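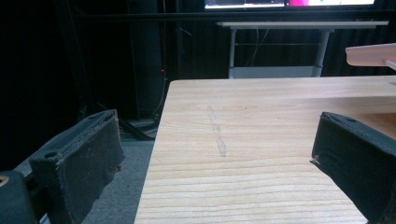

Mervyn Bramwell asked at the close of Monday's session whether a bare table needs any preparation before a packed lunch is laid out on it, given that the food stays in its box. The course position is that it does. Lids, wrappers and fingers all touch the table, and pale pine readily shows pencil marks and smudges. Wipe along the grain with a damp cloth, then dry the surface before any container is set down.

12 shares 3 comments

Unit 4. Packing the Small Lunch Box

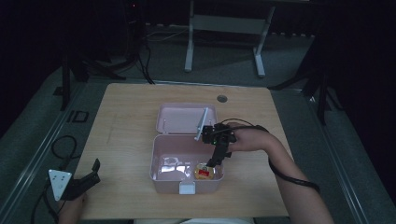 Order of packing is decided by weight and by how easily each item is crushed. Heavy items go against the walls of the box and soft items are added last. A box with an attached lid should be opened fully before packing begins, with the lid standing up behind the base, as on the pink one, so that both the tub and the latch at the front rim remain clear. A single small item in a corner will slide when the box is carried - place a folded napkin beside it.

Students will pack one box for a child and one for an adult. The worked menu for the adult box comes to 850 calories. Allow 45 minutes for both boxes, including cleanup. Record the contents of each box on the planning sheet before closing the lid.

Planning sheets are to be handed to Suqin Tang by noon on the day of the practical. Students with food allergies should speak with her before the session.

Reading for next time: Handout 5, Storage and Chilling.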